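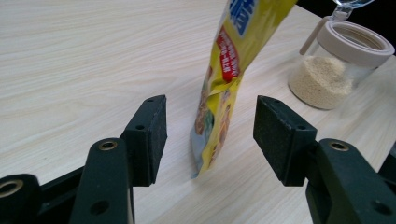
Drillby working meeting, Tuesday, 10:00, Msimang Room

Present: Naomi Nyamweya (chair), Hubert Hubmann, Parvathi Nadar, Leszek Baran
By phone: Gaspard Besson (Fledbridge), items 1 to 4 only
Minutes: Leszek Baran

1. Minutes of the previous meeting
Accepted with one correction. Under item 3, "wrist offset" should read "tip offset."

2. Status of demonstrations
Parvathi reported 789 accepted demonstrations of the bag task against a target of 800 for this block. The remaining 11 will be recorded this week on the same table, with no change to the camera mounts. The project total stays at 4,000 across all tasks. Rejected takes are not in either figure and are kept in a separate folder.

Hubert asked if takes with a pause in the middle are counted as accepted. Parvathi said yes, provided both grippers stay tracked during the pause. Naomi wants the pause length stored as a field in the take record so that it can be filtered later. Agreed.

3. Bag task, pouring segment
The written procedure says to tilt the bag over the container and hold until flow stops. Hubert noted that demonstrators differ in how they use the second gripper. Most leave it open beside the bag. A few bring it up against the lower corner and use it to steer the spout.

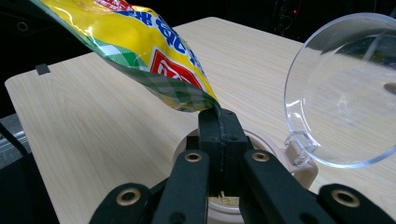
Both methods give usable trajectories, but they should carry different labels. When they are mixed under one label, the training run averages the position of the second gripper and it ends up at neither place. Gaspard confirmed the same effect in the Fledbridge replay, where the second arm hovered short of the bag.

Labels agreed: "pour, free" and "pour, guided." Parvathi will relabel the existing takes. Gaspard asked that the label change be made in one batch, so Fledbridge does not have to pull the set twice.

Residue on the finger pads was raised again. Fine crumbs change the grip on smooth film. Pads are to be wiped with a dry cloth between takes. No solvent until Hubert has checked what it does to the foam.

4. Occlusion in the gripper cameras
Gaspard presented the Fledbridge comments on the last delivery. When the bag is held close to the camera, the film covers a large part of the view and reflections from the overhead light move across it. The container is then not visible from that side. Fledbridge asked for the head view to be delivered with every take, including those where both gripper views are clean. 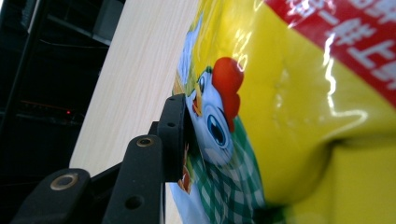
Kosell Engineering, Demonstration and Teleoperation Group

Naomi agreed to the request. Storage is not a problem for this block. It may become one at 4,000 takes, and Leszek will work out the size before the next delivery.

Hubert proposed a diffuser over the light to cut the reflections. Gaspard was against it, as the target cell has bare lighting and the policy will meet the same highlights there. No diffuser for now. Parvathi would like the question kept open for the clear lid, where the rim is hard to annotate by hand.

Gaspard left the call.

5. Two-handed timing
Leszek showed the clock comparison between the left and right grippers. The offset is 2 frames at worst and constant within a session, so it can be removed in processing. The head camera has its own clock and still has to be aligned by the hand clap at the start of each take. Parvathi said two demonstrators skip the clap. She will speak to them.
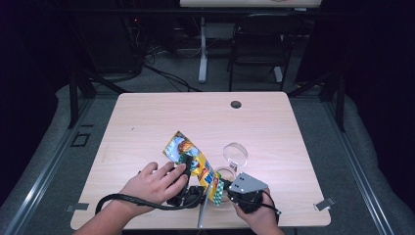 Head view, both grippers at the front edge of the table.

Cable routing was discussed briefly. A cable lying over the wrist pulls on the gripper in wide movements and shows up as a small rotation in the pose data. Hubert will try a clip at the forearm. If it slows down changing demonstrators, it comes off again.

6. Remote control trials
Postponed. The operator station has a fault in the right pedal and the replacement is on order. Naomi does not want trials run with the left pedal mapped to both functions.

7. Actions
Parvathi: relabel pour segments in one batch; add pause length field; record remaining takes.
Hubert: check solvent on spare pads; forearm clip.
Leszek: storage estimate with head view; write up the clock correction.
Naomi: confirm delivery contents with Gaspard in writing.

Meeting closed at 11:20. Next meeting Tuesday, same time and room.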